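We use cookies to make this site work better. By continuing to browse you agree to our cookie policy. [Accept] [Settings]

Jaramillo cell, simulated: how I set it up and kept it running

So this was my piece of the Idbridge project. The rest of the team got the fun stuff (planning, learning, the demo) and I got the cell: load the arm, mount the two-finger gripper, set up the cameras, and keep the whole thing sane so other people could run drawer trials in it. It's all in simulation, so no wrenches, but wow does it still need looking after!

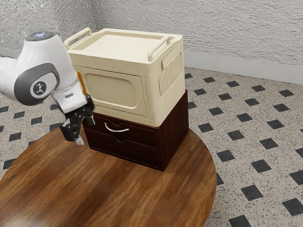
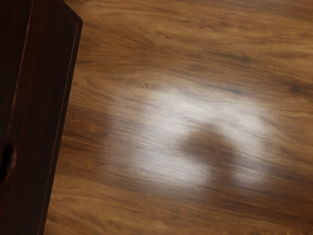 Birthe Ravn read my draft and wrote back that the lighting deserved its own section, and that if I only tuned the arm she'd expect the drawer detector to fall over the first time the lamp moved. She also wanted to know why I was still on the default gripper offset. Fair on both counts.

The offset first. The gripper model came in with its mounting frame rotated, and I "fixed" it by adding a correction in the motion script. Bad idea, don't do this. On Tuesday Hermenegildo Tovar pulled my branch, ran his own script, and every approach came in twisted (sorry again). I took the correction out, put the rotation in the robot description where it belongs, and wrote a check that sends the arm home and compares the fingertip position with the stored one. If it's off by more than 2 mm the cell refuses to start.

Then the lighting. Glare on the wood grain is a pain, and so is the gripper's own shadow, which my detector kept calling an object. I turned down the gloss on the table material, made the lamp softer, and started randomizing its position on every reset. I ran 232 resets overnight and 88 of them still threw a false detection, all with the lamp nearly overhead. So I narrowed the lamp range for now and left a note in the config.

Upkeep is mostly boring: clear the cached meshes, rerun the home check, and look at the joint limits after anybody updates the Meseo package, which likes to reset them to defaults. I still haven't redone the finger friction, and the drawers' sliding resistance is a guess.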